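3.2 The table-clearing task

By the second week of the August course, the sixteen students had built their arms and were more than ready to make them do something useful, and so we gave them the task they had been asking for all along, a small kitchen chore. Each team had to teach its arm to take hold of a bowl by the rim and move it to a spot marked by the judges. We chose a bowl on purpose (a cup felt too easy after the first week!), and Mwende Langat, who led the Smadi team, argued kindly but firmly that the bowl's position should change between attempts.

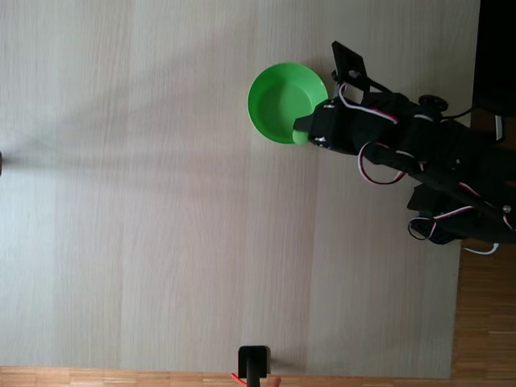

The students recorded their own demonstrations, 289 in all, and the club's training program, Trollura, turned these into a policy overnight. We had worried that the recording would feel like homework, and for a few of the younger members it did, but most of them grew quite particular about it and would happily throw away a clumsy run and start over. Figure 4 shows the Smadi arm at the rim of the bowl. Of the recordings, 101 came from this team alone, and they were also the ones who noticed that a slow, patient approach to the rim gave the policy far less trouble than a quick one. We come back to their notes in Section 4, together with those of the Cemeck team.

Figure 4. Gripper at the bowl's rim, Smadi team.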